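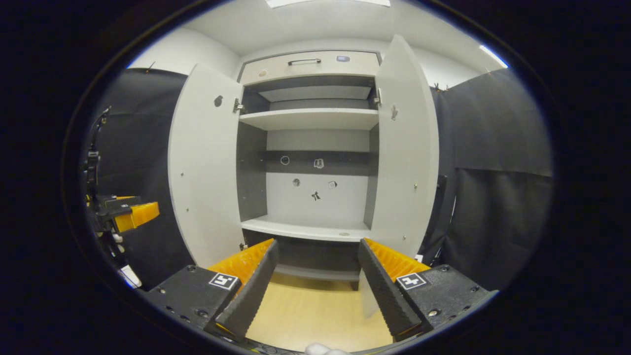
Cabinet doors and hand-held grippers: working rules

Open both doors to the full swing of the hinge before starting a shelf task. A half-open door catches the finger housing on the way out.

Keep 30 mm between the fingertips and any door edge during approach. Close on the panel or handle with the ribbed pads only. Bare finger plates mark white paint, and the marks do not wipe off.

Markers on the housings must stay clean and flat. Wipe with a dry cloth. Replace a marker if a corner lifts; do not glue it down.

Check housing screws every 800 cycles and change pads at 1000. Log both in the Atar sheet.

Hinges: tighten the cup screws by hand. A power driver strips chipboard. If a door drops, reset the height at the top hinge first, then the bottom.

Leave the floor clear to the full door swing. Tape the arc if more than one person is working.

Shelf load for practice items is 7 kg, spread evenly.

Related
Drawer fronts and bar handles
Usorora pad sizes
Wendt hinge adjustment
Curtain rails and clips
Isstead bench checklist, December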